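Hi everybody,

I finally made it out to the Coltstead open day in November, and since several of you asked me to report back, I'm going to ramble a bit (sorry in advance, get some coffee).

> On the Coltstead visit: can someone tell me if the Renitz humanoid does any real housework, or is it all waving and shaking hands? I'd drive 60 miles for laundry. I won't drive it for waving.
> — Nantana

Well, Nantana, laundry it is! They set up a little living room corner, and the job when I got there was tidying a sofa with a white garment tossed across the left side of the seat. The Kaewsai folks let us follow along through the head view, and I could have watched that screen all afternoon.

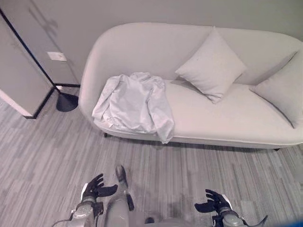
White on white is the worst thing you could hand it, according to a gentleman standing behind me, who wanted to know why they hadn't picked a nice red shirt. The woman running the demo took it very well. She told him the pale cloth was her idea, because edges are what they're working on this season, and then they got into depth sensing for so long that I lost the thread completely.

What I did follow was the part about where to put the hands. Cloth that hangs over the front of a seat gives you something to aim for, she said, and she likes both arms down low and well apart before anything closes.
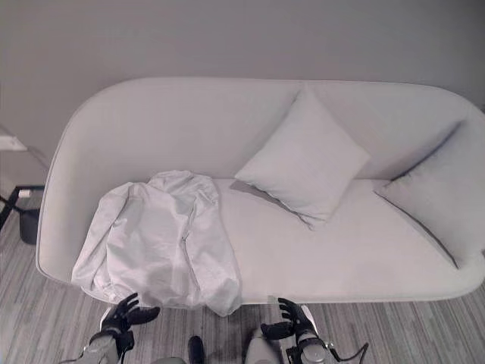
She also said the pillows are left alone in this exercise, and that they have 91 practice runs logged on the sofa so far. I asked about the Geltine hand controller and got a handout, which I'll scan once I find my glasses.

Parking is behind the building, and go before 10 if you can — it fills up fast. Does anyone want to carpool for the next one?

Warmly,
Marlene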